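Tirnov bench cell evaluation: second progress report
Thursday, September 28, 2023
Prepared for the equipment fund, Lollton workshop

Scope of this report

The period covered runs from acceptance of the Tirnov bench cell to the end of the first gear assembly trials. The first report dealt with delivery, siting and the electrical check, and those items are closed. Work remaining under the grant is the second half of the gear trials, the supplier comparison and the final recommendation on whether to buy further cells for the Kitham site.

The question set in the award letter was whether a low-cost arm sold as a kit can take over light assembly and handling of small plastic drive parts, at batch sizes too small to justify a fixed machine. The Tirnov kit was chosen for the trial on price and on the availability of spare fingers. The Ledesma kit is held as the comparison and has not yet been unpacked.

Hardware as supplied

The kit arrived with one arm, one gripper, a wrist camera, a base plate, cabling and a software licence for a single seat. The purchase price was 1,699 pounds before tax. A spare set of fingers cost a further 99 pounds. Assembly took two working days against the single day stated in the supplier's quotation. Most of the extra time went on the wrist, where the camera cable has to be routed before the gripper is bolted on. The printed instructions show these steps in the opposite order. We have written to the supplier and have been told the sheet will be corrected in October.

Cable routing is still not satisfactory. The cable can be drawn tight when the wrist turns fully in one direction, and we have put a software limit on that joint until a longer lead is supplied. The limit does not affect any of the present tasks. It would matter if parts had to be presented from a tray behind the arm.

The work surface was covered with a matt sheet after early tests on the bare bench gave too many false edges in the camera picture. Calibration has been stable since then and is repeated at the start of each day. It takes less than ten minutes.

Gear assembly trials

The test piece is a length of slotted aluminium extrusion carrying a pair of spur gears of unequal size. It was selected as it resembles the drive units built at Kitham and can be made up from stock. The gears are plastic and were cut in-house. Three tasks have been defined:

Task A: pick up a gear from a marked position and place it over its axle.
Task B: bring the second gear into mesh with the first without lifting either from the rail.
Task C: grip the completed rail assembly and move it to the outfeed position.

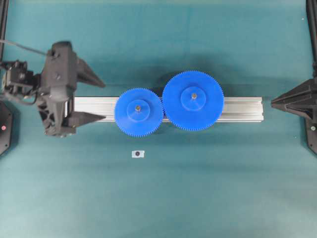

Figure 1. Gear pair in mesh on the extrusion rail, with the gripper fingers open at the left-hand end.

A total of 1,240 cycles was run in the period across the three tasks. Of these, 355 were Task B. Task A is considered settled. The gripper places the smaller gear more reliably than the larger one, whose rim is wide for the opening of the fingers and has to be approached squarely. Gripping by the hub was tried and works for both sizes, so the program now uses the hub in all cases.

Task B is the weak point. When tooth meets tooth, the arm has no means of sensing the contact other than the rise in motor current, and the reading is too coarse for parts this light. The present method is to lower the gear, turn it by a small angle, and lower again. This usually finds the mesh but it is slow, and on some attempts the first gear is turned along with the second. A supplier update said to improve the current reading has been requested. If it does not arrive in time, the remaining Task B cycles will be run with a simple chamfer added to the bore of the gear.

Task C has been run only with the rail lying flat. The pointed fingers hold the extrusion adequately near its middle. Held near one end, the rail droops and the far end touches the surface first when it is set down. Flat finger pads have been drawn up and will be fitted before the next block of cycles.

Software

The supplied editor is easy to learn, and two operators with no previous experience of arms were able to write a working pick routine in an afternoon. It has two faults which affect the evaluation. Saved positions are lost if the licence check fails at start-up, and the log file records the time of each cycle but gives no reason for a stop. The first has been dealt with by keeping a copy of the positions on a separate drive. The second means that stop reasons are entered by hand, and the figures for causes of failure in the final report will depend on those entries being complete.

Safety

The risk assessment was reviewed after the first week of running. The arm is light and is limited to reduced speed with a person at the bench. The pointed fingers were identified as the main hazard at head height for a seated operator, and the seat has been moved back to the marked line. There have been no injuries and no damage to equipment other than one gear with stripped teeth.

Spending

Spending to date is within the award. The only unplanned item was the spare finger set, charged to consumables. No request for further funds is made in this report. The cost of the flat pads is expected to be small, as they will be made in the workshop.

Next period

The following work is planned for October:

Fit flat finger pads and repeat Task C at both ends of the rail.
Install the supplier update, if received, and complete the Task B cycles.
Unpack and assemble the Ledesma kit and run Task A on it with the same gears.
Fit the longer camera lead and remove the wrist limit.

The main risk to the timetable is late delivery of the longer lead, for which no firm date has been given. The Ledesma trials do not depend on it and can be brought forward. A decision is requested from the fund on whether Task C should include a rail with the gears fitted at one end only, as is the case for some Kitham units. This would add three days to the programme and needs to be agreed before the pads are made.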